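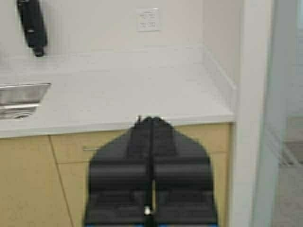 The sink end of the worktop, Zeltthorpe.

Zubaida Afridi had been in the flat at Zeltthorpe since May and still hadn't put anything on the worktop. It was white, with a lip at the back where it met the wall, and she wiped it every night before bed.

Her brother-in-law came on Wednesday with two carrier bags and a folder.

"You've got no kettle," Danish Kazmi said.

"I use a pan."

He washed his hands at the sink and dried them on his trousers. Then he sat down and opened the folder. The house in Fallesberg had gone for less than they'd hoped. After the solicitor and the roof there was 3000 for her and 3000 for him. He had written it out twice, once on each side of the page, so she could keep half.

"And Mum's things?"

"Three boxes. They're in the car."

She said she didn't know where they would go. He looked at the worktop and didn't answer, and after a minute he went down to fetch them.

The first box was towels. The second was papers and a radio that didn't work. In the third, wrapped in a pillowcase, was the kettle from Fallesberg, with the dent from when Zubaida's husband had dropped it on the back step.

She filled it and put it down by the wall. It took a long time to boil. Danish found the cups and they drank the tea standing up, talking about the roof.

When he'd gone she wiped the worktop. She lifted the kettle, wiped under it, and put it back in the same place.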